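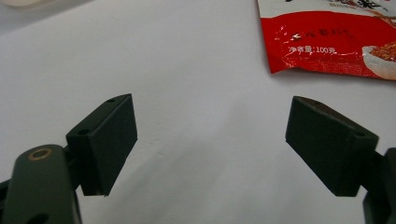
Girine Hand Gripper, review
Posted August 22, 2021

The Girine is a two-finger gripper held in the hand, with its own camera, meant for recording demonstrations without a robot on the bench. You do the task, the camera logs it, and the recording is later converted to arm motions. We have used ours since May, mostly for picking up packaged groceries, and collected 62 sessions before writing anything down.

Setup is short. The camera needs one calibration pass against the printed board, and the Gundow desktop software finds the tool over USB. Finger width has to be calibrated separately. The manual puts that step in an appendix, and our first 5 sessions were recorded without it and had to be thrown out. Do it first.

The fingers are plain dark blocks with flat, matte inner faces. Matte is the right choice, as our earlier tool threw highlights back at the lens under bench lighting. Each block has two small holes in its top surface and joins the arm through a bracket. Play at that joint was small when new. After three months there is a little more on the left side, which shows up in the width reading before you can feel it.

Flat fingers suit boxes and jars. Film bags are harder. A 100 g food pouch lying on a smooth table gives the fingers very little to close on, and the approach that worked for us was to come in low across the short side, close slowly, and lift only after the film had gathered. Fast closures pushed the bag away. We kept some of those in the set, tagged as failures.

Tracking is good on a cluttered bench and mediocre on a bare white one. With few features in view, the position estimate drifted up to 4 mm over a long session. Glossy packaging makes a poor landmark too, since the glare moves with the viewpoint. Taping printed markers along the table edge fixed most of it.

For comparison, we ran the same picks by remote control with a Garba leader arm. The Garba gives you joint angles directly and its recordings replay with almost no cleanup. It is also much slower to work with, and new operators tired sooner. With the Girine, a new operator was usable within the hour - the common fault was wrist angles the real arm could not reach. The software flags these only on export. A live warning would save a lot of rework.

Complaints: the trigger spring is stiff, the cable exits where the palm wants to be, and spare fingers are sold only in pairs through Fernodham, who took 5 weeks to ship ours.

Rating: 4 out of 5. Recommended for tabletop picking if you already have markers down. For anything needing force data, look elsewhere.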